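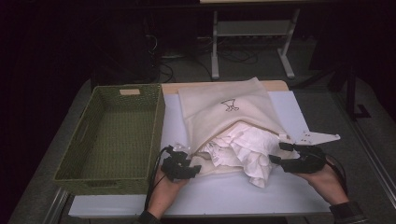
*Green basket on the white board, bench 2.*

April, 4:10 pm

Glue trials, second batch. Yuxi mixed the hide glue this morning and held it at temperature until lunch. I cut the test strips from the Fuson offcuts, grain running the long way, and glued them in pairs under the small clamps.

Pulled the first set after lunch. The best joint let go at 2,184 N and took wood fibers with it. Two others failed clean along the glue line at much lower loads. I think those faces had been planed the day before – Zeyu wants fresh surfaces every time, and I'm inclined to agree.

Sanding at 230 grit made no difference I could measure. Dropping it from the plan.

The Droria hot plate still overshoots when the lid is off. Yanling has the manual.

To do:

- plane and glue the same day, repeat the two weak ones
- ask Elspeth if the Liao glue is cheaper by the sack
- new blade for the small plane
- label the jars, with mixing time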